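The first thing Rezaul Sarkar asked me was whether I played video games. I said I'd been pretty good at one, back in high school, and he looked so pleased that I didn't have the heart to tell him it was Tetris.

Ten minutes later I was holding the controls at Clandach, trying to teach a robot how to tidy up.

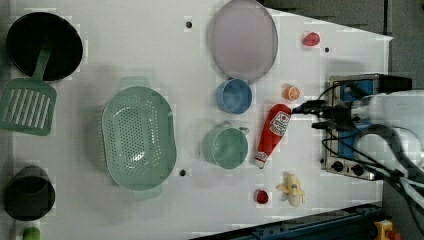
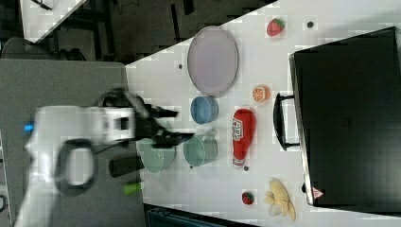
My job was to be the robot's hands for an afternoon. You steer, the arm follows, and every move gets recorded so the software can learn from it later (bad habits included, I'm told). One go from start to finish is called a demonstration, and the training set they're building, Plodlow, already had 1900 of them when I walked in. I figured I'd start with the ketchup bottle. It's big, it's red, it's lying on its side, how hard could it be? Well! My first attempt took 66 seconds and I never got a proper hold of it. You forget how much your fingertips tell you until you're working through a gripper and can't feel a thing.

"You're chasing it," said Maureen Lockwood, who has recorded more of these than anybody else in the building. "Stop above it, line up, then go down." She did the same bottle in 26 seconds while telling me about her daughter's new place in Moncton.

The mug was my favourite, mostly thanks to the handle. The banana I'd rather not discuss.

What surprised me was how fussy they are about style. Booker Tillman, who goes through the recordings, will toss out a run that got the job done if the driver dithered on the way, and he tossed plenty of mine. Wobble over a strawberry and the robot may well learn that wobbling is part of picking up strawberries. I asked how many of my tries he'd kept. Four, he said, and one of those was a maybe.

I've asked if I can come back in September.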